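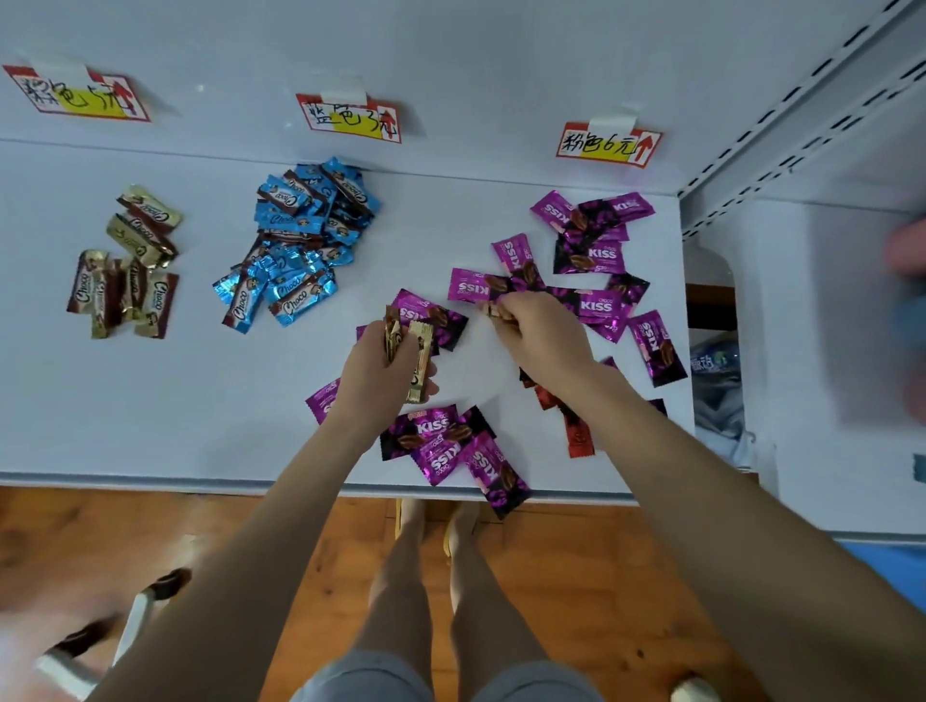
The arm that stopped too late

I work for Skavon, a small company that builds arms for shop shelves. I did not write on this blog in July, and the reason is that one of our arms did something it should never do. It hit the hand of my colleague. She is fine, and she has read this text before I put it here.

The arm is called Galen. Its task sounds simple: take small wrapped candies from a mixed pile, put each color under its own price label, and lay them in straight rows. On the day of the fault it was working on a test shelf, and Zinhle Potgieter stood beside it. One bar slid to the front edge. She reached in to push it back, as all of us had done many times. The arm should have slowed down when her hand came over the shelf. It continued at full speed, touched the side of her hand and pressed it against the upright. Then the force limit stopped it. She had a red mark and she was, with good reason, very angry.
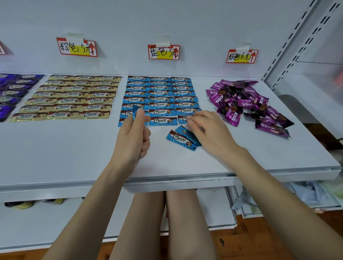 Overlapping bars were the first thing we suspected. Galen looks for the edges of each wrapper, and shiny wrappers that cover each other give it a lot of trouble. A neat block it can read quite well. But two blue bars lying one across the other, like the pair in front of the blue rows, it often takes for a single object with a strange shape. Bheki Nkosi had the idea that a hand among such bars was also read as "one more object", and so the arm did not see a person. It was a good theory and we spent 2 days on it. It was wrong.

The log showed that the camera had found the hand in time. The message "person in work area" was sent 12 times. The motor controller received every one of them and did nothing — the slow mode had been switched off.

We found out why only when Jahangir Samarakoon compared the settings file with his own copy. After a power cut in the building the controller had started again with its factory settings. In these settings the force limit is on, but the slow mode is off. The screen still showed a green sign next to "slow mode", for the screen was reading our file and not the controller itself. I wrote this part of the screen. I had tested that the sign turned green when it should, and I never tested that it turned gray.

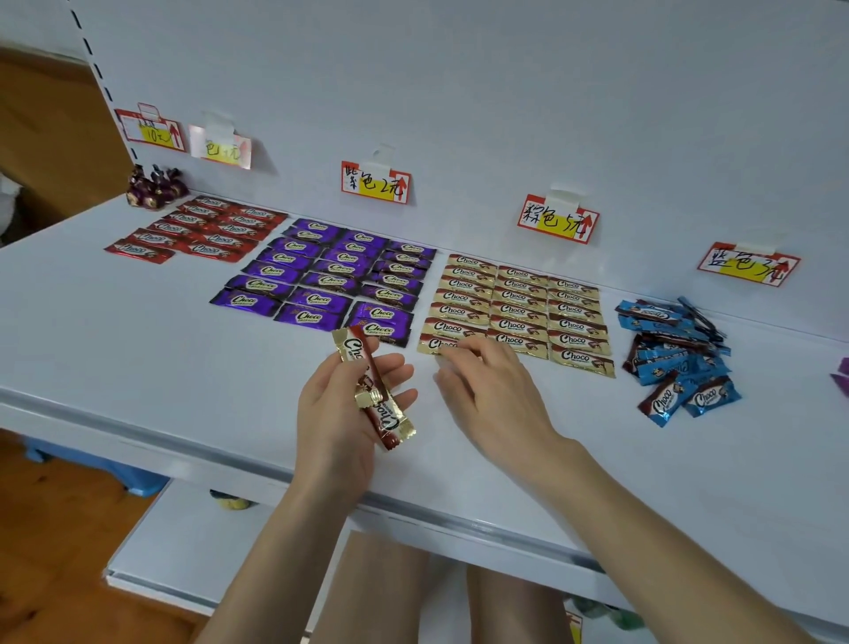

What we changed

The arm now asks the controller for its real settings at every start. If one value is different from our file, the motors get no power.

The sign on the screen reads from the controller, too.

Before each shift, one person puts a foam hand over the shelf and watches if the arm slows down. Nokuthula Mokoena asked for this, and I thought at first it was too much. I do not think so anymore.

Hands stay out while the arm has power, also for one bar on the edge. This rule existed already, on paper. I broke it myself more often than Zinhle did.

What is still open

The overlapping wrappers. They were not guilty this time, but Galen still reads them badly, and when it grips two bars as one it can drop the second on the floor. I would like to lay the bars with a small gap, but then fewer of them fit on the shelf. Bheki wants to train the camera with more pictures of crossed bars. We will try his way first.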